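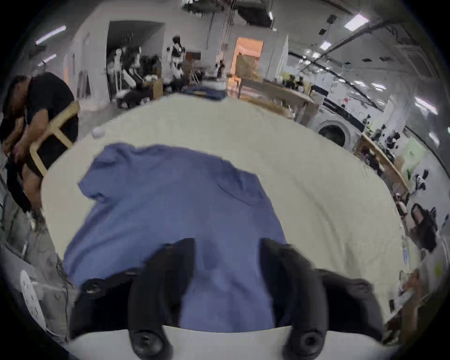 Mar 20, 2018

Ok quick one tonight, dinner is in the oven and I have maybe twenty minutes.

Folding. Specifically short sleeves, which I have been doing wrong my whole life according to Erzsébet Somogyi, who has folded more laundry than anyone I know and isn't shy about it. I sent her a picture of my dresser drawer. She called me. On the phone! About a drawer.

So the new method. You need a big flat surface, bigger than you think. The bed is too soft, everything sinks and you end up folding the blanket in with it. A table is what you want, and a light colored one is nice with dark shirts, you can see the edges. Blue on white, very easy. Gray on my old gray ironing board, hopeless.

Shirt down flat, collar toward you. Loose is fine at first. Then smooth from the middle out to the sides with your palms, and get the sleeves out straight before you do anything else. I always skipped the sleeves. That was my whole problem apparently — one sleeve bunched up underneath and the stack leans.

Then sides in, sleeves back over themselves, bottom hem up to just under the collar, and once more. Done. Should stand up on its own if you did it right. Mine stand up, mostly. The old band shirts from Hellmont don't, the cotton is so thin by now there's nothing left to stand.

Things I got wrong the first week:

Folding warm out of the dryer in a pile. Fold them warm, yes, but take them out one at a time. The bottom of the pile gets creases you cannot smooth out by hand, I tried.

Buttoning polos all the way. Just the top one and leave it.

Bought a plastic folding board, Sadulley brand, two hinges, 80 percent of my shirts are too wide for it. It lives behind the door now. If you wear a small you might love it, I dont know.

Kornél asked in the comments last time if rolling is better. Kornél, for a suitcase yes, I roll everything for a suitcase. For a drawer I want to see the colors from the top, and rolled ones come undone when you pull out thier neighbor.

Also did the linen closet while I was in the mood, which took over two hours and I'm not going to talk about the fitted sheets. Erzsébet has a method for those too. She's coming by in April to show me in person, so fitted sheets post then, probably, if I survive it.

Timer just went. Still have the socks to do, they are in a bag on the stairs and they can stay there till tomorrow.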